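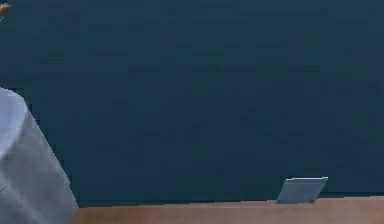
Keeping the Ninar cell in order
Notes for the Stimbridge meeting, 30th December

Opening

Good morning. Say thanks for the invitation. Say that the talk is on one cell only. Ninar is a single arm at a table, with its cameras, and it lives in simulation. Many people think that a simulated cell needs no care. I thought the same when I took it over. No screws come loose, it is true, but the files get changed by many hands, and after a few months the cell is not the one you started with.

I will speak on three things: the base and the table, the cameras, and what we do when something is wrong. Please ask questions in between, I prefer this.

The base and the table

The arm is described in one file and the table in another file. This was a decision from before my time and I have kept it. When you move the table, you must also move the base, and the simulator will not tell you that you forgot it. The arm will still run. It will only reach a little too short or press a little too deep.

Our rule is now that the table height is written in one place, and both files read it from there. If you take one thing home from this section, please take this.

(Pause. Ask who has the height written in more than one place. Usually many hands.)

Then speak about contact settings. A thin flat object is the most difficult thing to have on a table. With a time step that is too long it trembles, or it sinks in the table top, or it jumps away when the fingers come near. We test with a thin plate before we test with anything else. We let the cell run with no arm command for 60 seconds and compare the position of the plate at the start and at the end. If it has moved, we do not go on to the cameras.

The cameras

This is the longest part. Do not hurry.

A camera that is attached to the arm has its own small frame of reference, and the offset to the arm is six numbers. Anyone can change one of them by accident. The episode still records, the log is still green, and you find out only when a person opens the pictures and looks.

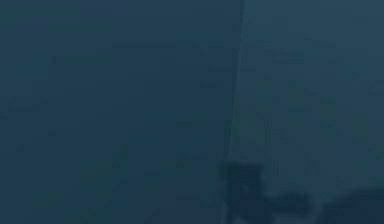 Ninar cell, simulated camera view. Dark shape at the bottom, pale line running down to it.

Let the audience look for a moment. Ask: where is this camera? Wait for the answers. My point is that a view like this one gives you very little to check against. You have two shades of blue and a line, and with that you can not say if the offset is right. So the check has to be made in a pose where the camera has something it can be compared with.

What we do at Ninar: there is a fixed list of 13 poses. The arm goes to each one and stops, and every camera takes one picture. The pictures are compared with a stored set. The comparison is simple, the difference of the pixels with a limit, and a person looks at all those which are over the limit. We tried a more clever method and went back.
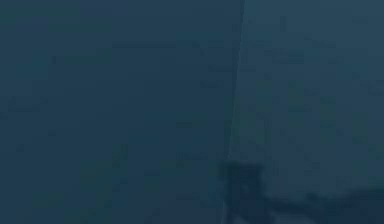 Now about compression. We save video, and the compressor likes dark and even surfaces too much. It makes blocks out of them. For a time our limit was so strict that the blocks alone were enough to raise the alarm, and people began to click it away, which is a bad habit to teach. Now the check pictures are saved without loss and only the episodes are compressed. It costs disk space. I think it is worth it.

Also mention light. The wall material is dark, and the light in the cell is soft. If somebody makes the light stronger for a nice demonstration, all stored check pictures become useless. Light settings are therefore under the same lock as the table height.
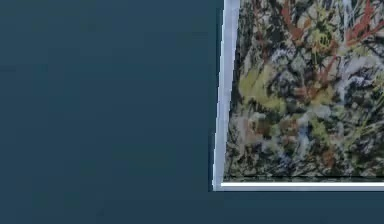

Textures are a similar matter. When a texture file is missing, our loader puts a plain gray in its place and writes one line of warning in a very long log. We changed it so that the loader stops. People complained in the first week, then they repaired their paths.

When something is wrong

Tell the Gradulwood story here, but short. We sent the cell to the group in Gradulwood, they ran 200 episodes, and in all of them the wrist offset was from an old version. The arm was fine, the table was fine. The cause was a copy of the camera file in a folder named Tang, and the search path found this folder first.

After this we made the repair order, and it is on the wall in our office:

First the search path.
Then the versions of the arm file and the table file.
Then the plate test.
Then the 13 poses.
Only after that, open the code of the controller.

Most people want to begin with the last line. I also want it, every time.

If there is time left: show the restart from a clean folder. If there is no time, say that the pose list can be had from me by mail, and go to questions.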